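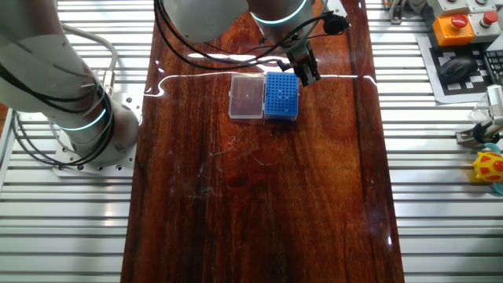 Does a kitchen table need oiling every June?

The owner of Wallthorpe, a furniture repair shop, has been stripping and refinishing tables for 23 years, and he would like you to put the oil down.

"People come in with a lacquered top and tell me they've fed it," he says. "Fed it what? It's sealed. The oil sits there and goes sticky."

I had brought along a bottle of Fora, which promises to nourish any wood in 30 minutes. He read the label twice. "Any wood," he said, and handed it back.

So what does he use? A damp cloth, then a dry one. I suggested that a man who charges for refinishing might have reasons to talk down the bottled stuff. He didn't argue. "I'd earn more if you all kept using it. Half my work is getting it off."

On fine scratches he was less convincing. He says to leave them alone, and that wax hides them for a while. When I asked how long, he said 3 months, then 5, then that it depended on the children.

He has no time for the Stolitz repair pens either, though he admitted he had tried only one, on a Doucet sideboard, in the wrong shade. I bought a pen on the way home. The jury is out.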